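October 25, 2026

I have given up on the sourdough. It lasted since June, when I came home from the Brotcombe market with a jar of grey sludge and a photocopied sheet of instructions, and I'd like it noted that I followed the sheet.

The first two loaves could have chocked a ute. The next one had a hole through the middle big enough to post a letter, and my neighbour Valtteri Riihimäki, a polite man, called it "very open". He ate two slices with a lot of butter and then remembered something he had on the stove.

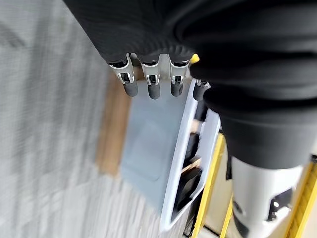 After that I started reading forums, always a mistake. One bloke swore by 600 grams of flour and a cold overnight prove in the laundry. Another said the laundry was for amateurs. I bought a special basket, then a special blade for slashing the top — a razor on a stick, more or less, and priced like jewellery.

The starter went to my sister in Dalen last week. She says it has doubled in size and smells of apples. It never smelt of apples for me. It smelt of the staff fridge.

I'm back on the sliced multigrain, and the toast is very good. The basket holds lemons now.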